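4.2 Open-day demonstration

The second part of the study took place during the lab's open day in July. The aim was to see how the sorting task held up when the starting layouts were set by visitors and not by us. All trials in Section 4.1 used layouts drawn by the Tallis script, which keeps a fixed gap between blocks. Visitors had no such rule and were told only to keep the blocks on the board.

The arm ran the same Pap controller as in the lab trials, with no changes to gains or speed limits. Imach handled block detection. A visitor placed the blocks, stepped behind the floor line, and named a color and a shape. Cheuk-hei Chou typed the request at the console and started the run. A run ended when the arm returned to its home pose or when the operator pressed stop. We logged 96 runs over the day. Two were dropped from the analysis after a network fault at the console.

Visitor layouts differed from scripted ones in two main ways. Many people built lines or small groups, often with blocks of the same color next to each other. They also used the outer parts of the board far more than the script did. Figure 2 gives one such layout, with two red blocks set close together and the yellow crescent at the back edge. Close pairs matter for our method, which needs clearance on both sides of the target before it will plan a grasp. Blocks near the edge matter for detection, as Imach was tuned on images where the whole outline lay over the board.

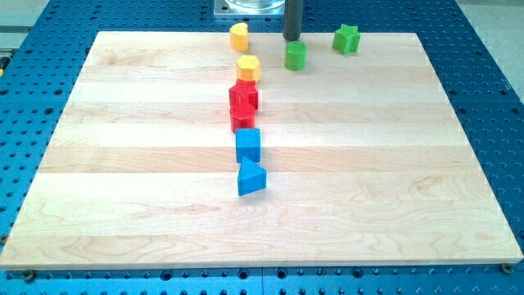 Figure 2. Block layout on the wooden board, open-day setup. The gripper finger is near the green cylinder.

Requests were not spread evenly over the shapes. Stars were asked for most often, and younger visitors tended to repeat the request made just before theirs. For this reason we do not compare success by shape here. The run logs and the typed requests are included in the Usamness archive, along with the 900 scripted layouts from Section 4.1.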